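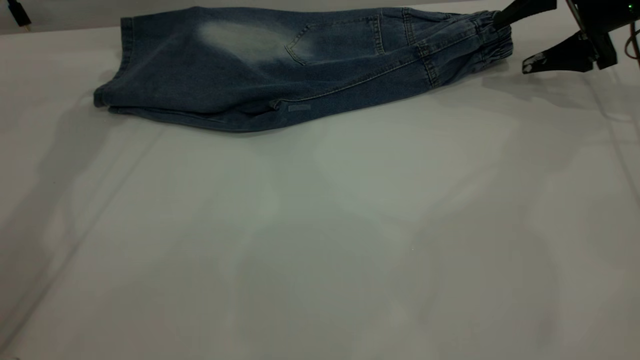 Blue jeans, folded the long way.

The dumplings of Skekby are boiled and then fried, and if you ask anyone in Mivness they will tell you that is one step too many. My grandmother came from Skekby and married into Mivness, so you can imagine what Sunday dinner was like at our house, with one pot on the back of the stove and one skillet on the front and my grandfather sighing into his newspaper between the two.

I was thinking about all that the October I moved back, when I found her recipe card in the pocket of a pair of old jeans I'd meant to give away. It was in her slanting hand, and it had been through the wash at least once, so that the butter was perfectly clear and the flour was anybody's guess. It might have been 200 grams or it might have been 600, and I stood there at the kitchen counter holding it up to the window like a person checking a bill.

Well, I tried 200 first, because I am cautious (and because that was all the flour I had in the house). What I got was soup. It was a very nice soup, mind you, thick and peppery with little rags of dough in it, and I ate two bowls standing up with the radio on, but my grandmother would have looked into that pot and then looked at me, and gone to put on her apron.

So down the hill I went to the store for a sack of Zitar, the coarse kind in the yellow paper that she always bought, and the woman at the register asked me what I was making. When I told her, she leaned over the counter and said, "You're not going to fry them, are you?"

I said I was.

"Boil them ten minutes and leave them alone," she said, and she gave me my change a coin at a time, in case I wanted to reconsider.

I didn't! I went home and tipped in the 600, and the dough came together under my hands all at once, heavy and smooth and a little warm, the way I remembered it from when I was small enough to need the step stool. I boiled them. I got the butter foaming. And then, with the first batch lifted out and steaming on the plate, I thought of my grandfather and his newspaper, and I set a few aside just as they were, with nothing on them but salt.

The cat, whose name is Joo, got up on the chair across from me and waited to see which kind I would start with.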